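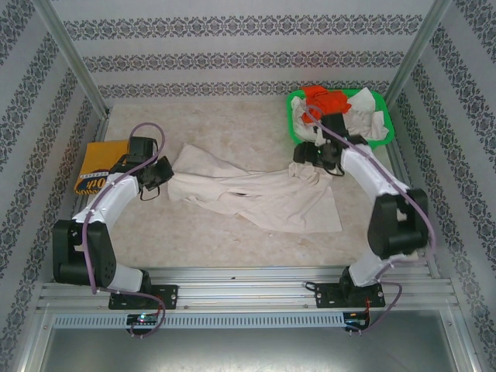
What do we buy first for the second cell? Spare gripper fingers and cable, and the third arm waits for the February money.

Home | Notebook | Orders | Cell log

Tuesday, July 2, 2024

Budget day, so naturally I did laundry. Folding trials all morning with the spreadsheet open beside me, trying to work out what we run short of before we run short of it.

Pronico quoted on fingers: minimum order 40, lead time 20 days. Laaksonen will sell us 3 at a time and charges as though each one had been to university. I'm leaning Pronico - we'll get through them.

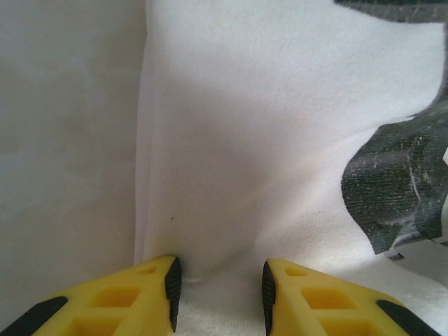

Wrist view, yellow fingers over the white printed garment.

Cloth is the line everyone forgets. I've put in for 40 second-hand garments, mixed, as tatty as possible. Finance asked whether they could be returned afterwards. I said I'd look into it.

Still missing from the sheet: a decent range of things to lay the clothes on. Smooth is easy to cost. Fluffy apparently comes under furnishings and needs a different form.
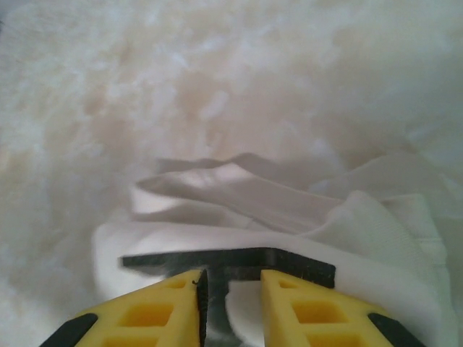 I've also pencilled in a spare wrist camera per arm. Gevlow do a cheaper one but the bracket is extra, and by the time you add the bracket it isn't cheaper.

Jenska want a yes or no on the rail by Friday. Same extrusion as this cell, please, so the mounting plates swap over.

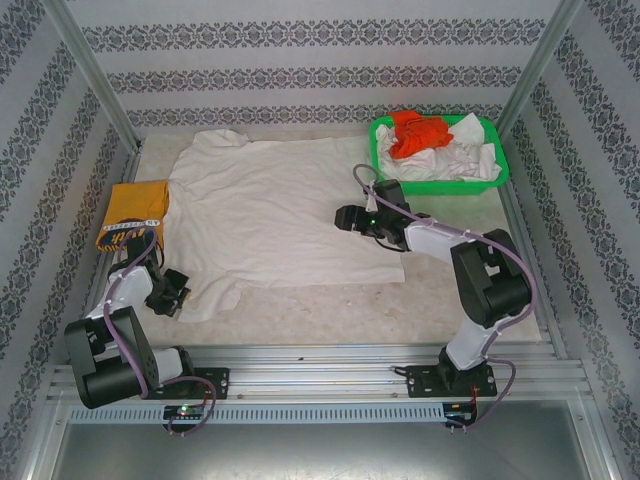

Wallpaper is not in the budget. If cell two has to match, it's coming out of biscuits.

To do: chase Pronico, find the furnishings form.

2 comments | 5 shares

Recent entries
Cable ties, a reckoning
Which basket?
Rail quotes compared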